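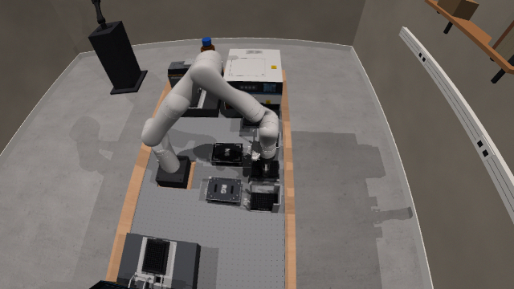
My sourdough starter smells like nail varnish remover and has grey liquid on top. Do I have to throw it away and begin again?

Keep it and feed it. The grey liquid is only a sign that it's hungry, and so is the smell. Pour the liquid off, throw away most of what's left, and give the remaining spoonful fresh flour and water. Do that twice a day until it smells of yoghurt or apples again. Pink or orange streaks, or fuzzy mould, are a different matter and mean the bin, jar and all.

Asked in Baking and Preserves, Tuesday, July 30, 2019
3 answers

The longer version of my question, for anyone kind enough to read on. I started this one in January with wholemeal rye, and it was lovely and lively right up until we went away. I'd meant to leave it in the fridge and I'm fairly sure I did, but when we got home it was sitting next to the bread bin, so I can't swear to how long it had been out. It hadn't risen at all and the smell nearly took my eyebrows off. I've fed it once since and got a few bubbles along the side of the glass, nothing more. The jar is one of those clip-top ones with the rubber ring taken off. I'm rather attached to the thing by now (my daughter has named it Poketti, which makes it much harder to pour down the sink) and I'd like to save it if it can be saved. I use ordinary strong white flour these days because the rye got expensive. Should I go back to rye? And does the water matter? Ours is very hard.

Answer 1 (accepted)

Oh, please don't give up on Poketti! A few bubbles after one feed is very good news, and I've brought back worse. I once found a jar at the back of my mum's fridge in Ugwu that had gone the colour of wet slate, and it was raising loaves again within the week.

Start with a clean jar, as the old one will have all that sour crust round the neck. Put in one heaped teaspoon of the old starter, from the middle and not the top. Add 50g of flour and 50g of lukewarm water and stir it well. Leave the lid resting on, not clipped, somewhere out of a draught. Twelve hours later, do the same again, and keep going for three or four days. You'll feel you are wasting a terrible amount of flour, so save the discard in a bowl and make crumpets or pancakes with it once the smell has settled down.

Yes to rye, but you needn't buy a lot of it. One spoonful in each feed is plenty and it does perk things up. I wouldn't worry about hard water, mine furs up a kettle in a fortnight and the bread has never minded. If yours smells strongly of chlorine, let a jug of it stand overnight.
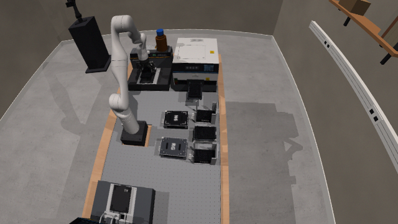
Onyekachi Onuoha replied that the teaspoon trick had worked for her as well, though it took 6 days and not four, and she very nearly stopped on the third because it had gone completely flat. Her advice was to put an elastic band round the jar at the level of the mixture straight after feeding, so you can tell whether it has been up and down again while you were asleep. She also said that a cold kitchen slows everything, and that she keeps hers in the oven with only the light on, and a note stuck to the door after an unfortunate business with a tray of chips.

I'd second the elastic band, and very much second the note.

Once it's doubling between feeds you can bake with it. Go gently with the first loaf, and give it longer to rise than your recipe says. Mine was a bit of a doorstop the first time but it made smashing toast.
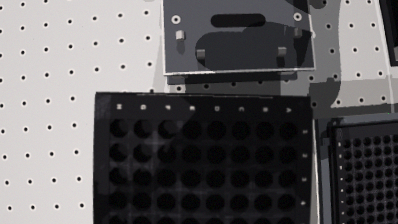 After that the fridge is your friend. Feed it, let it sit out for an hour or so, then put it away at the back and forget about it until the weekend. If you're going off for longer than a fortnight, make it up stiff, with about half the water, so it's more like a ball of dough. It eats more slowly like that. And dry some! Spread a thin layer on baking paper, leave it until it snaps, crumble it into an envelope and write the name on. I've two envelopes in the tea towel drawer, just in case, and one at my sister's.

Answer 2

just chuck it and make a new one, its only flour and water. takes a week

Answer 3

I agree with nearly all of the first answer but I'd weigh the old starter too, as my heaped teaspoon and yours could be very different. I use 10g. Also check your flour isn't past its date. I had weeks of trouble with mine and it was an old bag from the back of the cupboard, changed it and all was well.

Comment from the asker: Thank you all so much. New jar, elastic band on, and I've found half a bag of rye behind the lentils. Will report back.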